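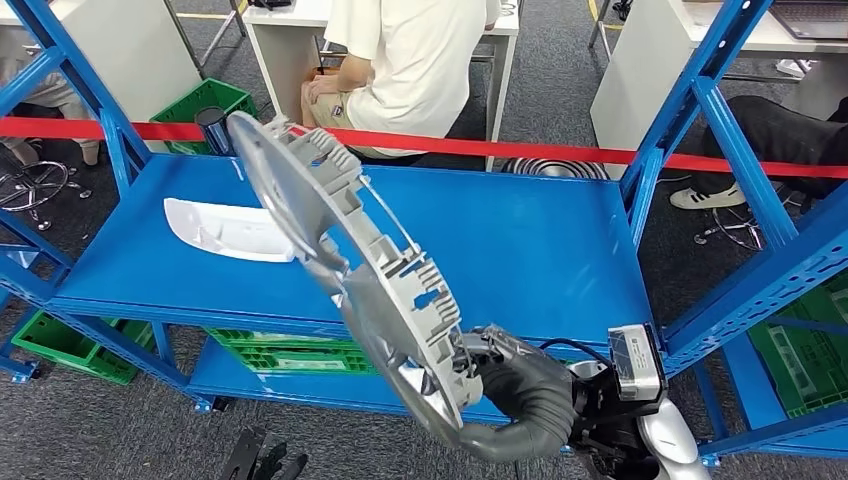 Is the parts storage at Hultow ready to be signed off? Only in part, and I would hold the second payment until the labeling is finished.

Progress report, Hultow parts store, August 2010

The plan Cleltach sold us was simple enough: blue metal shelving for the housings and covers, green plastic crates for the small stuff, red tape to mark off the storage area. The shelving is up. The stock list stands at 1153 lines, and 200 of those still have no shelf position against them. Last month's report called this "nearly complete." I don't see how.

Large round housings are the worst of it. They are awkward to stack and the ribs on the rim catch on whatever is next to them, so they end up on the top boards with covers and odd cylinders that belong elsewhere. Cleltach says mixed shelves are temporary. They said the same at Bustovton, and the shelves there are still mixed.

Crates on the floor were supposed to go on the lower shelves. The drawing allows for it, but the lower boards were set at the wrong height for the crates we bought. Moving them costs little — a morning's work per bay — and should not be billed to us as a change.

Spending to date is within the grant apart from 2000 for extra uprights, which I have queried. The Butt catalog has the same uprights for less.

The claim that picking time has dropped by about 10 percent rests on one short trial using parts everyone already knew how to find. I would not repeat it to the board.

Still open: shelf labels, lower board heights, the query on the uprights. Next report in October.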